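机械臂与末端执行器 » 夹爪选型 » 三个按钮，两款夹爪，一个下午没了

楼主 焊锡味咖啡
先说背景，免得又有人问“你为什么不直接接继电器”。甲方Halstead要的就是机械臂去按实体按钮，理由是老产线的控制盒不让动线。我争取过，没争取到。

于是桌上有了三个按钮盒：黄的那个顶着绿色大蘑菇头，中间红的平头，右边绿的平头。任务是用同一台臂、同一个平行夹爪本体，比两种按法：
A，手指闭合当棍子捅；
B，手指留缝，用单侧指尖按。
轨迹都从按钮后上方起步，下降速度一样，控制器用Cleleck的，阻抗参数没动过。

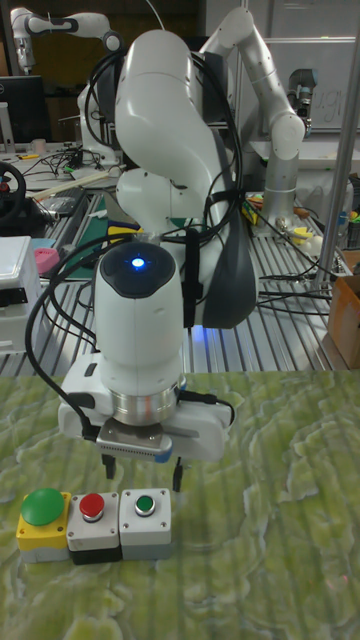
A方案起始位，黑色手指。桌布花纹是前任留下的审美。

先报数：A一共跑了1605次，B跑了1593次。少的那12次是我去接电话，回来发现程序停在确认弹窗上，弹窗问我“是否继续”，很有礼貌地等了我40分钟。

结论暂时是：蘑菇头谁按都行，闭着眼也行。平头的差别就大了，带金属圈的那种，指尖偏一点就压在圈上，力曲线看着漂亮极了，按钮纹丝不动。控制器还很高兴地报“接触成功”。

2楼 不加班的減速机
你这比的是夹爪还是标定？压圈上了明显是手眼标定飘了，换什么手指都救不回来。建议先把标定重做，再来开帖。

3楼 焊锡味咖啡 回复 2楼
标定早上重做过，两遍。你上次也是这么回我的，上上次也是。

4楼 vrettos_l
我是Lambros Vrettos，在Fitalholm做过差不多的活，中文打得慢，见谅。我站A。闭合以后两指互相撑着，侧向刚度高，按下去不会歪。单指按平头，指尖受力点不在夹爪中线上，腕部会吃一个力矩，日志里z方向很干净，你看看绕x的那一路。

5楼 焊锡味咖啡 回复 4楼
看了，确实有。B的力矩峰值比A高一截，而且红按钮比绿按钮明显。红的绿的除了颜色我看不出区别，可能弹簧不是一批的。厂家说是一批的。厂家也说过发货当天能到。

6楼 路过的伺服
反对楼上上。A的问题是两指闭合后端面中间有条缝，按大蘑菇头无所谓，按小平头时缝正好骑在中心，压久了指垫会往两边翻。我们用Coste的软指垫，几天就翻成两片花瓣。B至少接触面是完整的。
另外力矩大不等于按不准，别把两件事混在一起。

7楼 焊锡味咖啡
花瓣这个我信，我抽屉里有一副。
下午换了指型又跑了一组，左灰右白，两指中间塞了个小黑家伙，位置紧得像早高峰。

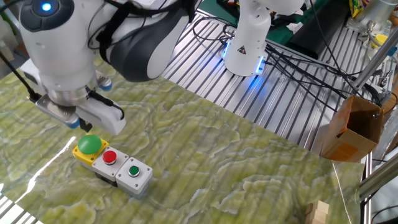 这组我只跑平头，蘑菇头不跑了，它不参与竞争，它是来陪跑的。起始高度比上一组压低了一点，结果偏到圈上的次数少了。所以2楼先别得意，也可能就是下降行程短，来不及偏。我还没把高度单独拎出来测，这句话先放着，谁也别引用。

还有个烦人的事，桌布反光。蘑菇头左边那条白亮的，顶灯打下来的，视觉检测拿它当过一回边缘，置信度还不低。

8楼 不加班的減速机
我没得意。我就说一句：换指型的同时改高度，一次动两个变量，这实验写给谁看的？

9楼 焊锡味咖啡 回复 8楼
写给甲方看的。
行，你说得对，高度改回去重跑。

10楼 Vasiliki_A
反光的话铺块哑光布就好，别去调曝光。我调过一周曝光，最后是同事把窗帘拉上了。
想问下闭合的时候夹持力给多少？给太小，捅下去两指会错开，看起来像偏，其实是手指自己在滑。

11楼 焊锡味咖啡 回复 10楼
默认值，没改过。这个我真没想到，晚上加大一档试试。
要真是这个原因，Vasiliki Alexiou女士请留地址，花瓣指垫寄您一副作纪念。

12楼 路过的伺服
默认值？？你跑了一千多次默认值？

13楼 焊锡味咖啡 回复 12楼
默认值也是一种选择。

14楼 vrettos_l
夹持力加大我也同意，但注意电机发热，长时间闭合堵转，有的驱动会自己降电流，你以为是一档，后半程就变成半档。最好每按几次松开一下。
顺便还是站A。

15楼 路过的伺服 回复 14楼
松开再合，重复定位又多一项误差。你们A党真辛苦。
要我说两个都别用，3D打印一个圆头套在指尖上，直径比按钮小一圈，中心对中心，完事。

16楼 不加班的減速机
套个圆头，那不还得重新标TCP。绕一圈回到2楼。

17楼 焊锡味咖啡
夹持力加了一档，高度恢复原值，黑手指闭合，只按红色平头。先跑一小组，压圈的有，比早上少，绕x的力矩没怎么变。Vasiliki说中了一部分，剩下那部分归谁你们接着吵。
圆头的模型我画了，打印机被隔壁占着，在打一个手机支架。排到我了再来更新。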